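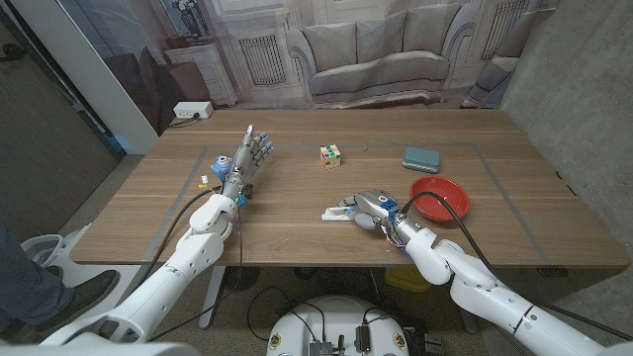 Frequently Asked Questions: Renting a Storage Unit at Medum

What sizes do you have?
Units come in small, medium and large. A small unit holds the contents of a closet or a packed car. A medium unit fits a one-bedroom apartment, and a large one fits a family home with the furniture taken apart. If you are between sizes, start with the smaller one. You can move up later without a new deposit.

Where are you located?
We have two buildings. The main building is on Tonon Road, next to the tire shop. The second is on Pestard Street and has ground-floor units only. The office is at Tonon Road. Customers at Pestard Street can sign papers at either building if they call first.

When can I get in?
The gates open at 6 a.m. and close at 10 p.m. every day. The office closes at 5 p.m. Your gate code works at your own building only. If you rent in both places you will have two codes.

How do I pay?
By card, bank transfer or check. Rent is due on the first of the month. There is a grace period, and a late fee of $15 is added after that. We do not take cash at the gate.
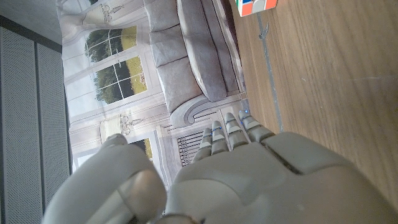 Is my property insured?
No. Our policy covers the building, and your belongings need their own coverage. Check your renters or homeowners policy first, as many include items kept off the premises. If yours does not, we sell a basic plan through the office with a limit of $4,000. Proof of coverage is needed before you get a code.

What can't I store?
Food, plants, animals, fuel, paint thinner, propane tanks, fireworks and tires without rims. Mowers and motorcycles are fine once the tank is drained. Nobody may sleep or run a business in a unit.

Are the units heated?
The inside units at Tonon Road are kept above freezing. Pestard Street is not heated. In February it gets very cold there, so do not use it for instruments, canned goods or electronics.

Do I need my own lock?
Yes. Disc locks are best. We sell the Leblanc disc lock at the office, but any lock that fits the hasp is allowed. One lock per door. If you lose your key, we can cut the lock off with the renter present and a photo ID.

Can I get a truck?
We have one box truck for customers moving in. It carries around 4,000 pounds. Book it early for the end of the month. Bring it back with the same amount of gas.

How do I move out?
Tell us ten days ahead, in writing or by email. Sweep the unit, take everything with you and remove your lock. Rent continues until the lock is off. Deposits are returned by check to the address on your lease.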